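3.2 Manuseamento de peças têxteis de pequena dimensão

A triagem doméstica de meias tem recebido menos atenção na literatura do que a dobragem de camisas ou toalhas, embora coloque dificuldades próprias. A peça é tubular, assimétrica no calcanhar e raramente assenta plana. O material de estudo provém do acervo Liepiņa, composto por 1.384 peças de vestuário usadas, das quais se retiraram as que apresentavam rasgões ou costuras abertas. Cada peça foi pesada, etiquetada e lavada a 30 °C antes de entrar no ensaio.

As sessões decorreram sobre mesas de tampo claro em madeira, de cantos arredondados. A superfície não foi revestida, de modo a preservar o atrito habitual de uma mesa de uso corrente. Para efeitos de classificação, consideraram-se três zonas na meia: o cano, a faixa intermédia e a extremidade reforçada (calcanhar ou biqueira). A mudança de cor entre zonas serve de referência para a orientação da peça quando esta é levantada (Figura 4).

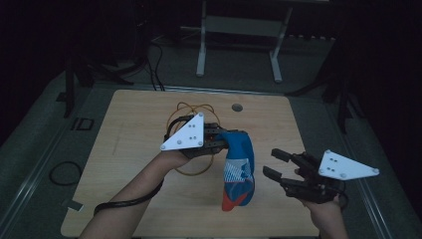
Figura 4. Meia azul suspensa sobre o tampo, com faixa branca de motivo azul e extremidade em laranja-avermelhado.

Na suspensão livre, o peso próprio do tecido tende a alinhar a peça segundo o eixo longitudinal, o que facilita a leitura das zonas. O efeito é mais fraco em malhas com elevada percentagem de elastano, que conservam a torção adquirida na secagem. Ocampo e Lepik descreveram comportamento semelhante em punhos canelados, com a ressalva de que o seu protocolo previa uma passagem a ferro prévia, aqui omitida.

A situação inverte-se quando o tecido é preso a meio do comprimento. Formam-se então dobras arredondadas acima do ponto de preensão, enquanto as partes pendentes se sobrepõem em camadas. Nas peças de várias cores, painéis contíguos passam a ocupar posições que não correspondem à sua ordem na peça estendida – um azul e um branco podem surgir lado a lado no topo da dobra, com o laranja a cair por baixo.
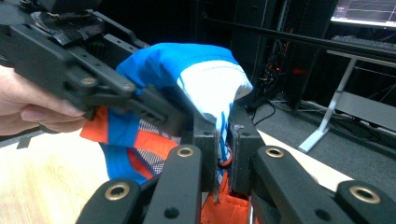
Os painéis em rede exigem tratamento separado. A sua trama aberta altera a rigidez local e, nos registos analisados por Žukauskas, foi a causa mais frequente de erro na atribuição do avesso e do direito. Optou-se por codificá-los como categoria autónoma, independentemente da cor do tecido que os envolve.

A codificação foi realizada por dois anotadores segundo a grelha Zetby, com 8 classes de configuração. As divergências foram resolvidas por um terceiro anotador, sem acesso às classificações anteriores. As configurações em que nenhuma costura era identificável foram mantidas no conjunto com a classe «indeterminada» – a sua exclusão teria favorecido as peças lisas, sobrerrepresentadas no acervo. A distribuição por classe é apresentada na secção 3.3.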